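The Hall at Vurstead

The letter came in February and said the house at Vurstead was hers if she wanted it. She had been there once, as a child, and remembered the cold floor and being told not to run.

She took the early bus from Nerell and let herself in. The hall was smaller than she remembered. Her aunt had left 300 pounds in a tea tin and a list of jobs, the first of which was the floor.

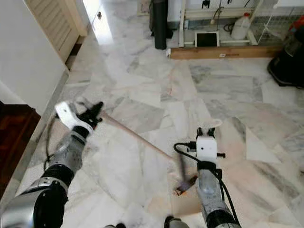 The scraper, with cardboard under it on the marble.

She did the list in order. She wrote to the bank, stopped the milk and found the key to the back gate. On the second evening she opened the desk and found the letters from Vellau, tied with string. They were all from the same man. He had asked her aunt to come out and join him, and he had gone on asking for years.

She read two of them and put the rest back. Then she went to find something to do with her hands.

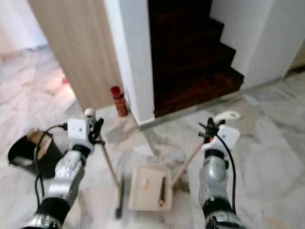

Gwynne asked over the fence whether she meant to sell, and said the last place on the lane had gone to people who only came in summer.

She said she had not decided.

Your aunt never decided either, Gwynne said, and look how long she stayed.

The bus back to Nerell left at five. She heard it go past the end of the lane, and went in to put the kettle on.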